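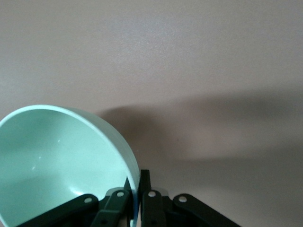

大碗的归宿：一份不太励志的厨房笔记

每个厨房里都有一只用不上又舍不得扔的大碗。买的时候想的是一大盆沙拉、一桌客人，买回来以后主要用途是占地方。我家那只薄荷绿的，在橱柜里换过的位置比我搬家的次数还多。下面这些是这几年攒下来的用法和洗法，有几条是花了冤枉钱才学会的。

先说放哪儿

大碗别放高处。踮着脚取大碗的人，一只手扶着柜门，一只手托着碗底，上面多半还摞着两只小的，后面的事大家都经历过。放在腰以下的柜子里，或者干脆摆在台面上，早晚要用。

摞碗的时候，大的在下，小的在上，中间垫一张厨房纸。浅色碗的内壁最容易留灰印子，那种印子多半是别的碗底蹭出来的，很多人以为是裂纹，吓得把碗扔了。拿小苏打调成糊，用软布打圈擦一擦，大部分能下去。擦不下去的，盛上菜就看不见了。

柜子浅的话，可以侧着立放，用盘架卡住。我在 Rarkholm 买过一个立式碗架，说明书上画的碗都很苗条，我家的碗不苗条，最后那个架子用来放锅盖，干得还不错。

和面

和面要用大碗，这一条没有商量。小碗和面，面粉在台面上的比在碗里的多。碗底下垫一块拧干的湿抹布，碗就不会跟着你的手满台面转圈。水分三次加，边加边用筷子搅成絮，再下手。

冬天发面慢，尤其是一月份。把碗坐在一盆温水上，上面扣个盘子，比守在旁边一遍遍掀开看要有效。掀开看不会让它长得快，我试过很多年了。

粘在碗壁上的面糊不要用热水冲，一冲就成了浆糊，刷子也跟着报废。凉水泡一会儿，用刮板一推就掉。

拌菜

拌菜的碗要比你以为的大一号。菜装到半碗就停，留出翻的地方，不然每翻一下都有两片叶子出走。

叶子洗完一定要甩干。没有甩干机的，拿干净毛巾一兜，去阳台上抡几圈。邻居看见了点个头就行。

酱汁先倒在碗底，菜后放，临上桌再翻。这是 Huerta 那家小菜馆的做法，我在那里吃过一盘生菜，回家以后再也没法心平气和地看自己从前那种泡汤的沙拉。

洗和去味

塑料碗和上釉的碗，脾气不一样。塑料碗怕油，也怕钢丝球，划出痕来以后，咖喱的颜色就住进去了，不交房租。先用纸把油擦掉再沾水，洗洁精能省一半。上釉的碗怕忽冷忽热，刚从冰箱里拿出来的，别急着倒开水。

去洋葱味，用半个挤过汁的柠檬擦一遍内壁，放一会儿再冲。没有柠檬，白醋兑水也行，只是厨房会有一阵子闻起来像在腌什么。

网上有人推荐 Flutex 的魔力擦，我买了一包。擦是擦得干净，光泽也一起擦掉了。哑光的碗无所谓，亮面的碗请先在碗底找个不起眼的地方试试。

洗完倒扣着晾，一边垫根筷子，让里面透点气。扣得严严实实的碗，第二天掀起来里面还是一圈水珠，味道也不大好闻。

实在用不上的时候

放水果，但别堆满，压在底下的那只梨总是最先坏，而且总是最后被发现。

放在门口装钥匙和零钱也行，就是过一个月你会在里面找到电池、发票和一颗不知道哪件衣服上的扣子。

择豆角的时候放在腿上接着，比塑料袋好使，还不会哗啦哗啦响。停水的那天也派得上用场，那是我家大碗全年最受尊敬的一天，然后水来了，它又回到柜子里，上面压着两只漏勺。

最近更新
· 砧板发霉了还能不能救
· 保鲜盒盖子失踪问题（评论 176）
· 冰箱门上那些调料，哪些该请出去
· 菜刀用什么磨，不用什么磨
· 抹布到底几天换一条（阅读 2,447）
· 年底清橱柜，从哪一层下手

联系我们 | 投稿须知 | © 2022 Dadarura 家务手记 | 返回顶部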